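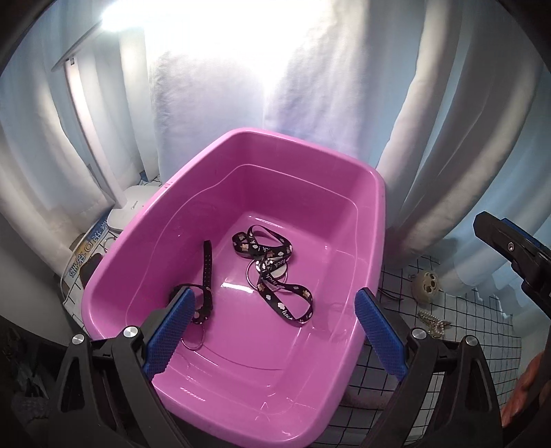
**Mer. 21 septembre**, tri des sangles et tours de cou

Reprise du lot Gouveia, 71 articles inscrits au registre. Objectif : séparer les sangles perforées des cordons textiles avant l'envoi d'octobre chez Pultach.

Bassine rose comme bac de tri. Bords évasés, coins arrondis, rien n'accroche au fond. Le quadrillage de la nappe suffit pour comparer deux sangles à l'œil, pas pour coter. Pour les longueurs, réglet uniquement.

**Sangle noire à trous**
- Bande étroite, une rangée de perforations sur la longueur. Type collier ou sangle à boucle, à trancher.
- Reste courbée, ne se pose pas à plat. À mettre sous presse une nuit avant de mesurer l'entraxe des trous.
- Matière non déterminée. Ne rien écrire dans la colonne tant que l'essai à la loupe n'est pas fait.
- Étiquette provisoire : 101.

**Cordon noir imprimé « luck »**
- Inscription cursive blanche répétée, petits motifs crème et rose entre les mots (fleurs ou pattes, le registre dit « floral », je laisse).
- Anneau porte-clés métallique à conserver avec le cordon. Ne pas le démonter : la fiche Silusov compte l'ensemble comme une seule pièce.
- Longueur à prendre à plat, boucle fermée, anneau exclu.

Anneau fin : rangé provisoirement avec la 101, appartenance à vérifier. Si le diamètre intérieur ne correspond pas à la largeur de la bande, le passer en quincaillerie isolée.

Éclairage : rideaux blancs tirés, la lumière passe quand même largement. Reflets marqués sur le plastique brillant. Pour lire les impressions claires, sortir la pièce du bac et la poser sur le quadrillage.

Balance : dérive de 3 g à vide ce matin, retarée. Contrôle au poids étalon de 700 g à refaire avant toute pesée du lot.

À faire :
- [ ] presse pour la 101
- [ ] demander à Netidthorpe leur code pour les cordons avec anneau
- [ ] corriger la colonne « fermeture », qui mélange boucle et anneau
- [ ] sachets zip petit format, le stock du tiroir est fini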